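3.2 Lock wear in the Junville group

Eleven percussion pistols from the Junville collection were stripped and measured in July. Two carry the date 1857 on the lockplate, and the rest are undated. Hammer noses showed deeper cupping on the left side in most of the group, a pattern Lennox and Hailu also reported for the Kundlow pieces. Nipples had often been replaced — thread pitch was the best guide here — so they were left out of the wear scores. Bore condition was graded separately by Workneh.

Figure 2. Simulated view, gripper open.

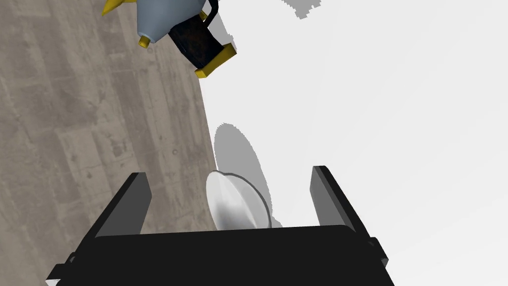
Mainspring tension was then tested at half cock and full cock.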